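公共空间整理与物品归位
课程讲义 第4讲:开放式工作间的地面、座椅与收纳

适用课程:室内环境管理基础
编写单位:Fluremia 空间管理教研室

一、本讲内容

本讲讨论多人共用的开放式工作间。此类房间通常兼有办公、收纳、休息等用途,家具来源不一,地面物品较多,整理工作应当从地面开始,再及座椅和柜架。学员应在课前读完第3讲中关于物品分类的部分,并带好上次发放的登记表。

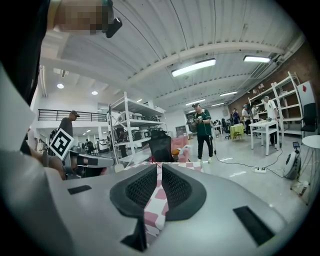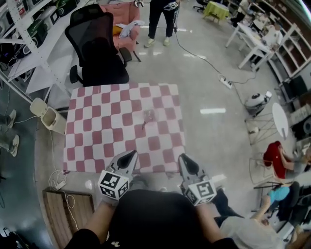 二、地面区域的划分

开放式房间缺少隔墙,区域的界线主要依靠地垫、家具和通道来确定。第二幅图中,浅灰色水泥地面上铺有一块方形格纹地垫,灰粉色与白色方格相间,垫后放置一把黑色网面办公椅,再往后是一把粉色软垫扶手椅。以地垫为中心,可将地面分为三个部分:

1. 垫面。垫面应作为独立区域处理。垫上的小件物品先行拾起,放入待分类的托盘,再平整四角。
2. 垫边。垫边是小物件最容易遗留的位置。第二幅图中地垫下缘外侧的地面上即有一件白色小物品。清理时应沿四边依次查看,一边查完再转下一边。
3. 通道。通道指垫边至柜架、桌面之间供人行走的地面。通道上不得长期放置箱、筐及电器配件。

地垫的清洁安排在垫面物品全部移走之后。先用干刷沿同一方向刷去浮尘,再将地垫由一端卷起,清扫垫下地面。水泥地面易积细灰,扫后须用拧干的拖布再擦一遍,待地面干透方可铺回。

三、线缆与插座

线缆的整理应单独列为一道工序,不与拾物同时进行。仍以第二幅图为例,一条黑色线缆斜向经过地面,通至一只白色插线板;地垫左下角附近另有一只白色插头转接器,与一条在地面绕行的白色线缆相接近。两处均位于人员可能经过的地方,登记时应分别编号。

处理线缆遵循下列规定:

(1)正在使用的线缆不得擅自拔除,须先向使用人确认。
(2)可以移动的线缆改沿墙脚或家具背面走线,余长部分松绕后以布带束好,不得打结。
(3)必须横穿通道的线缆加盖线槽,线槽两端应平贴地面。
(4)插线板不得置于地垫之下,也不得与盛水容器相邻。
(5)暂不使用的转接器收入小件盒,盒面注明规格。

四、座椅及织物

座椅分为工作座椅与休息座椅两类。网面办公椅属于前者,整理时检查扶手有无松动,椅面用软毛刷清理,使用完毕后推回所属桌位。软垫扶手椅属于后者,其主要问题是容易成为临时堆放处。第二幅图中的粉色扶手椅上,即放有一团揉皱的白灰色织物和一件黄色物品。

椅上物品的处理顺序如下:先取下硬质或体积较小的物件,再取织物;织物逐件抖开,查看是否夹带物品;能够辨明归属的送回原处,不能辨明的装入织物袋,在袋口系上登记签。织物袋保留至次月初,逾期未领者统一送洗后存入公用柜。扶手椅清空后用吸尘器清理坐垫缝隙,浅色面料不宜直接用湿布反复擦拭。

凳类轻便,搬动频繁,应当在平面图上标出固定停放点。凳腿为细金属杆的,搬动时应提起,避免在地面上拖行。

五、柜架与桌面

柜架的整理以“层”为单位,每次只清空一层。第二幅图左上方的白色金属置物架上放有各类盒子和设备,其下为白色矮柜;右上方另有一组带敞开格的白色木架,前有白色桌子。两组柜架的用途宜加以区分:金属架存放较重的盒箱和设备,重物在下,轻物在上;木架敞开格存放日常取用的物品,每格只放一类。

外观相近的盒子必须贴签。标签贴于盒体正面右下角,写明品名、存放层位和负责组别,不得贴于盒盖。教学用标签统一使用 Restine 系列,每卷58枚,由各组按需领取。

桌面铺有桌布的,应先撤物,再揭布,最后擦拭桌面;桌布抖净后铺回,四边下垂长度应当一致。

六、垃圾桶与木箱

带翻盖的垃圾桶应置于通道一侧,翻盖前方留出足够的开启空间,桶身不得压住线缆。木板条箱适合存放不怕灰尘的大件用品,箱内加衬布后也可存放软质物品;板条间隙较宽,不得用于存放螺钉、夹子等小件。

七、工作流程与记录

课堂实习在 Lotstead 教学楼一层进行,每组5人,按下列流程操作:

1. 绘制平面简图,标明地垫、座椅、柜架、桌、凳及插座位置。
2. 自门口起沿顺时针方向拾取地面物品。
3. 登记并整理线缆。
4. 清空休息座椅,处理织物。
5. 逐层整理柜架,补贴标签。
6. 清洁地垫及地面,家具复位。
7. 对照简图复查,由组长在登记表上签字。

登记表中“原位置”一栏应写明参照物,例如“格纹地垫左下角外侧”,不得只写“地上”。“处理结果”一栏限填归位、待领、送洗、报废四项之一。

八、课后作业

选择一处三人以上共用的房间,取得使用人同意后完成一次整理,并提交书面报告。报告不少于2,000字,须附整理前后的平面简图各一张,说明区域划分的依据、线缆的改动情况以及待领物品的处理办法。报告于五月底前交至教研室。

参考资料:《Theodorakopoulos 收纳分类手册》第二章、第五章,教研室内备有复印本,限室内查阅。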